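Keeping and Pouring Table Sauces in a Shared Kitchen
Student project report, Debashish Bandara
24 November 2018

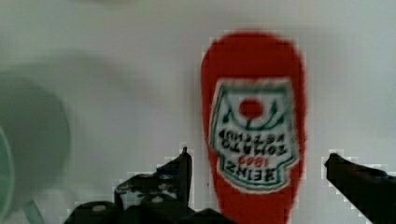
Figure 1. Red plastic ketchup bottle with keystone label.

1. Background

The kitchen at Wijesinghe House is shared by 40 students. Each floor has a sauce shelf beside the fridge, and the bottles on it are bought from the house fund. In May the house meeting asked why so many bottles were being thrown out with sauce still in them. I took this up as my project for the packaging unit.

The question was how much sauce is left behind in a bottle that people have stopped using, and whether the way the bottle is stored makes a difference. I looked at tomato ketchup only. Mustard and barbecue sauce were left out as we go through too little of either.

2. Materials

Plastic squeeze bottles were used for the whole project. The bottle in Figure 1 is Heinz tomato ketchup, with the name in heavy black capitals and the year 1869 in red on the label. I also wanted to include glass bottles, but the kitchen has not stocked them for years. The only glass sauce bottle I could find was in the display cabinet at the Nurnora dining hall, with a card dating it to 1953, and I was not allowed to take it out.

Weighing was done on a Filleo kitchen scale that reads to the nearest gram. It was checked against a set of brass weights before each session.

3. Method

Residents put finished bottles in a tub under the sink in place of the bin. I collected the tub every second evening. Each bottle was weighed with its cap on, cut open with kitchen scissors, scraped, washed, dried and weighed again. The difference was recorded as sauce left over.

For the first half of the project the bottles on the shelf were stored base down. For the second half I put up a wire rack from Nirnberg which holds them cap down.

4. Results

Bottles stored base down had more sauce left in them. Most of it was on the shoulder and the lower wall. Total sauce recovered over the whole project was 214 grams, and the larger part came from the first half. Bottles from the rack had a thin film on the wall and a small amount behind the cap.

Two bottles were left out of the results. One had been topped up with water and the other had no cap.

The rack caused some mess. Sauce collected under the caps and dried on the wire, and the rack had to be soaked in the sink before it came clean. A tray was added underneath later on.

5. Discussion

The number of bottles was small and I could not control who used them. Some residents squeeze a bottle until it is flat and others give up early.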